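Robotics club, a long overdue update

March 2024

I said at the start of the year that I would write something up every fortnight and I have managed one post. So this covers most of what the club has been doing since the Budar round was announced, and a bit about what we still have to do before April.

The short version is that we are spending nearly all our time on picking toys out of a tub with hand-held grippers.

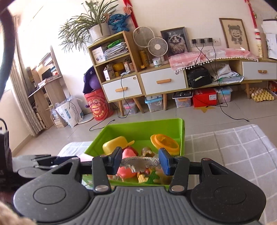
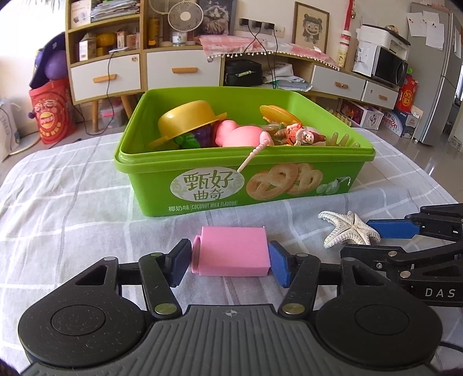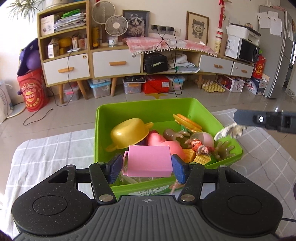

A toy gripped between the blue finger pads, three times over.

The task for our category is called mixed tub. You get a container of small objects, all different, and the arm has to take them out one at a time and put them down on the mat without dropping them or dragging a second one along. The arm learns from recordings that people make by hand, so before anybody writes a line of code there is a great deal of picking up and putting down to be done. Budar want at least 500 recorded picks with every entry. We have 393 that I would call usable. We did have more, but Riku went through the early ones and threw out all those where the toy slipped and got grabbed again in the same take. I argued with him over it and then watched a few of them, and he was right.

We chose toys for a practical reason, they cost next to nothing and they come in awkward shapes. The other team at Rindgate went for kitchen packets, and their picks look tidier than ours. But the rules give extra marks for variety, and I would sooner have trouble now than in April.

A few things we have learned, for anyone starting on the same sort of task.

Go straight down and straight up. If you come in at a slant you nudge everything else in the tub and the next pick is a different problem from the one you planned for.

Soft toys are easy to hold and hard to let go of cleanly. The pads cling a little. Open the fingers slowly and wait before moving off.

Anything round should be taken at its widest point. We lost most of an evening to one ball that kept shooting out sideways.

Blocks are fine as long as the two flat sides are free. If one side is against the wall of the tub, leave it and take something else first. The rules say you may pick in any order, which we only noticed after a couple of weeks of doing it in the order we had written on a list.

Don't put the toys back in the same way each time. I did this without thinking, heavy things at the bottom and small ones on top, and Nazareno pointed out that we were teaching the arm what my packing looks like. Now we tip the lot out and whoever is not recording puts them back in with their eyes shut.

Nazareno has done most of the work on the computer side. He wrote the script that sorts the takes into folders and checks that the start and end are where they should be. It is called Wama, for reasons he won't explain, and it has saved us hours. Before that I was renaming files by hand and getting them wrong. There are 12 folders at the moment, one for each kind of object, with one marked 'other' that is bigger than it should be.

The first training run was poor. The arm reached into the tub well enough but closed its fingers too early, so it mostly pinched air. Riku thinks this comes from our habit of starting to squeeze on the way down. I have tried to stop doing it and it is difficult - your hand wants to get on with the job. The second run used only takes made after we had talked about it, and it was better on the big toys and no better on the small ones.

The other thing taking up time is the written report. It has a limit of 2000 words and I have written most of those on the introduction, so that will have to be cut down. If anyone from last year's Ishida group is reading and still has a copy of theirs, I would like to see how you laid out the results section. I only need the headings.

Still to do: the remaining picks, a third training run, the report, and the safety form, which needs a signature from somebody at Rindgate. I also want to try with the tub turned round between takes, as we have nearly always had it facing the same way.

We have room for one or two more people to help with recording. You don't need to know any programming. You do need to be patient, and it helps if your wrists don't tire easily - mine ache after half an hour. Leave a comment if you are interested and I will send you the times.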